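Toy rotation: does anyone stick with it past the first month?

goncombe_mama
Okay so I've been doing toy rotation since March and I need opinions, because my sister thinks I've lost it. The idea (if you haven't fallen down this hole yet) is you keep a few things out, put the rest away in the closet, and swap them every couple of weeks. When I started we had 6 bins in the living room and my son played with none of them. He played with the bins. Now there's one bin out and he'll sit there for ages. But the swapping!! I keep forgetting, and then it's been five weeks and he's bored and I feel like a slacker.

dsugden
Declan here, dad of 2. We did it for a whole winter. It works great if you have closet space and a kid who doesn't know where the closet is. Mine figured it out in a week and started putting in requests like it was a restaurant.

Shirima881
Not a fan, sorry. I think kids can handle having their stuff out. My mom never rotated anything and we were fine. The mess is kind of the point of being four?

goncombe_mama
I hear you, but your mom also didn't have four grandparents mailing plastic to the house every holiday lol

Shirima881
Ha, fair. My mother-in-law alone could fill a truck.

risard_knits
I land in the middle. Ditch the schedule and swap when they stop touching it. We use open boxes with no lids, one kind of toy per box, and that changed everything for cleanup. Lids are the enemy. My daughter will toss things in a box all day long but ask her to put a lid on and she's suddenly exhausted.

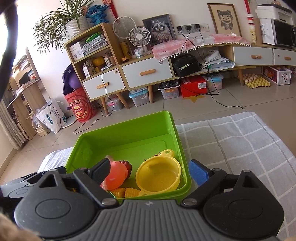
the green box, toys in, no lid

I spent 80 bucks on a fancy shelf thing before that and it holds my yarn now.

dsugden
No lids is fine until you have a dog. Ask me how many animals from the farm set still have legs.

Clorkonar
Going to disagree on one kind of toy per box. My boys want the dinosaurs WITH the trains. If I sort them they just dump both boxes out, so now I've got double the mess.

risard_knits
Okay yeah, I could see that with boys who mix everything. Mine's a sorter, she gets upset if a block ends up with the animals.

goncombe_mama
So swap when they stop touching it, no calendar. I can do that. Taking the reminder off my phone tonight. Declan, what did you do about the closet?

dsugden
Moved it all to the garage, top shelf, behind the paint. She's six now and she's asking for a ladder.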